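Projektbericht: Ablaufsteuerung und Bereichsprüfung für eine zweiarmige Sortierzelle
Jeanine Koster, Bram Bosman
Projektmodul Robotiksoftware, Abgabe: 31. Juli

1. Aufgabe

Gegenstand des Projekts war die Software für eine Tischzelle mit zwei Armen, in der farbige Würfel nach Farbe in Schalen sortiert werden. Die Mechanik und die Servoregelung waren bei Projektbeginn vorhanden und wurden von uns nicht verändert. Zu entwickeln waren die Ablaufsteuerung, die Farberkennung im Kamerabild und eine Prüfung, die verhindert, dass beide Arme denselben Bereich über dem Tisch anfahren. Die Ablaufsteuerung trägt im Repository den Namen Eveo, die Wahrnehmung heißt Enis.

Die Vorgängergruppe hatte die Bewegungen als feste Skripte hinterlegt. Jede Verschiebung einer Schale machte neue Posen nötig. Wir wollten erreichen, dass die Schalenpositionen beim Start aus dem Bild bestimmt werden und der Ablauf danach ohne Handeingriff läuft.
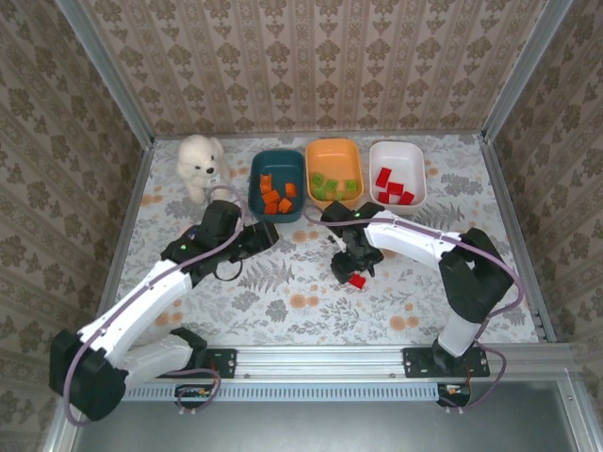
Lesezeit: 5 Minuten

2. Aufbau der Software

Die Software besteht aus drei Prozessen, die über eine einfache Nachrichtenschicht verbunden sind. Enis liefert eine Liste erkannter Würfel und Schalen in Tischkoordinaten. Eveo wählt daraus den nächsten Auftrag und vergibt ihn an einen Arm. Der dritte Prozess, in der Codebasis nur »motion« genannt, rechnet Zielposen in Gelenkwinkel um und schickt sie an die Servos.

Ein Auftrag durchläuft die Zustände FREI, ANFAHRT, GREIFEN, HEBEN, TRANSPORT, ABLEGEN und RÜCKZUG. Jeder Übergang hat eine Bedingung und eine Zeitgrenze. Wird die Zeitgrenze überschritten, geht der Arm in den Zustand HALT und meldet den Grund ins Protokoll. Einen automatischen Neustart aus HALT haben wir bewusst weggelassen. Wer die Zelle bedient, muss den Fehler quittieren.

Zwischen HEBEN und TRANSPORT liegt eine Prüfung, die erst spät dazukam. Der Greifer meldet seine Öffnungsweite. Liegt sie unter einem Schwellwert, ist kein Würfel zwischen den Fingern, und der Auftrag wird zurückgegeben. In der ersten Version fuhr der Arm in diesem Fall leer zur Schale und zählte den Würfel trotzdem als abgelegt.

3. Farberkennung

Die Würfel sind orange, hellgrün oder rot, die Schalen dunkel blaugrün, in einem Pfirsich- bis Gelborange und weiß. Für die Zuordnung gilt: orange Würfel in die dunkle Schale, hellgrüne in die orangefarbene, rote in die weiße. Die Tabelle steht in einer Konfigurationsdatei und lässt sich ohne Neuübersetzung ändern.

Enis arbeitet mit Schwellwerten im HSV-Farbraum und einer anschließenden Suche nach zusammenhängenden Flächen. Zwei Dinge machten Schwierigkeiten. Das Tischtuch hat runde, blass orangefarbene Motive, die bei zu weit gefasstem Sättigungsbereich als Würfel gemeldet wurden. Wir haben die untere Sättigungsgrenze angehoben und zusätzlich die Kantenform geprüft – danach traten diese Meldungen in unseren Testbildern nicht mehr auf. Das zweite Problem waren Rot und Orange. Der Farbton liegt bei beiden nah beieinander, und im Schatten eines Arms verschob er sich so weit, dass die Klassen wechselten. Enis mittelt den Farbton jetzt über mehrere Bilder und legt die Klasse fest, bevor der Arm in ANFAHRT geht.

Für die Einstellung haben wir 900 Einzelbilder von Hand beschriftet. Davon blieben 189 als Testmenge zurück und wurden bei der Wahl der Schwellwerte nicht verwendet. In 21 Testbildern stimmte mindestens eine Zuordnung nicht. Fast alle diese Fälle betreffen Würfel, die teilweise vom Greifer verdeckt sind.

Würfel, die bereits in einer Schale liegen, werden nicht einzeln verfolgt. Sobald sie sich berühren oder übereinander liegen, zerfällt die Flächensuche. Enis maskiert deshalb die Innenflächen der Schalen, und den Füllstand führt Eveo aus den abgeschlossenen Aufträgen mit.

4. Bereichsprüfung

Beide Arme sitzen auf derselben vorderen Schiene, ihre Arbeitsbereiche überlappen in der Mitte. Eine vollständige Kollisionsprüfung über die Armgeometrie war in der verfügbaren Zeit nicht zu schaffen. Wir haben den Raum über dem Tisch stattdessen in Zellen aufgeteilt. Vor jeder Bewegung berechnet »motion«, welche Zellen der Arm auf seinem Weg belegt, und reserviert sie bei Eveo. Ist eine davon vergeben, wartet der Arm in seiner aktuellen Pose.
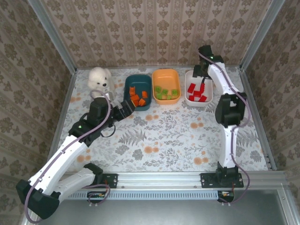

Abb. 2: Rechter Greifer über der weißen Schale, linker Greifer geöffnet vor der dunklen Schale.

Das Warten in der aktuellen Pose führte anfangs zu Blockaden. Arm A hielt die Zellen über der mittleren Schale und wartete auf die linke, Arm B hielt die linke und wartete auf die mittlere. Gelöst haben wir das mit einer festen Reihenfolge: Zellen werden immer von links nach rechts angefordert, und eine Bewegung beginnt erst, wenn alle benötigten Zellen vergeben sind. Das kostet Zeit, weil ein Arm manchmal steht, obwohl der erste Teil seines Weges frei wäre.

Die Zellen über den Schalen sind höher angesetzt als die über der freien Tischfläche. Grund dafür ist der Schalenrand, den der Greifer beim Ablegen nicht berühren soll. Der Wert ist fest eingetragen und müsste bei anderen Schalen neu gemessen werden.

Die Kabel an der Außenseite der Arme sind im Modell nicht enthalten. Für den linken Arm haben wir die Breite des belegten Bereichs am Ellbogen pauschal vergrößert.

5. Protokoll und Auswertung

Jeder Zustandswechsel wird mit Zeitstempel, Auftragsnummer und reservierten Zellen geschrieben. Zum Abspielen der Protokolle dient ein kleines Werkzeug, das Bram Bosman auf Grundlage des Hendriks-Formats aus dem Vorjahr geschrieben hat. Es zeigt beide Arme als Zeitleiste und markiert Wartezeiten. Die Blockaden aus Abschnitt 4 haben wir damit gefunden, im laufenden Betrieb sahen sie wie eine langsame Servoantwort aus.

Für die Auswertung wurden 114 Aufträge herangezogen. Die meisten Abbrüche entstanden beim Greifen, wenn ein Würfel schräg zu den Fingern lag. Enis liefert zwar einen Drehwinkel, »motion« nutzt ihn bisher aber nur in groben Stufen.

6. Offene Punkte

Die Kalibrierung zwischen Kamera und Tisch wird von Hand gestartet und prüft nicht, ob sie noch gültig ist. Nach einem Stoß gegen das Gestell stimmen die Tischkoordinaten nicht mehr, ohne dass eine Meldung erscheint.

Der Drehwinkel soll stufenlos übernommen werden. Ein Zweig mit der Änderung liegt im Repository, ist aber nur in der Simulation gelaufen.

Im September wird die Software auf den zweiten Aufbau in Gultstead übertragen. Dafür müssen die Schienenmaße aus dem Code in die Konfiguration wandern. Jeanine Koster hat die betroffenen Stellen in der Datei PORTIERUNG aufgelistet.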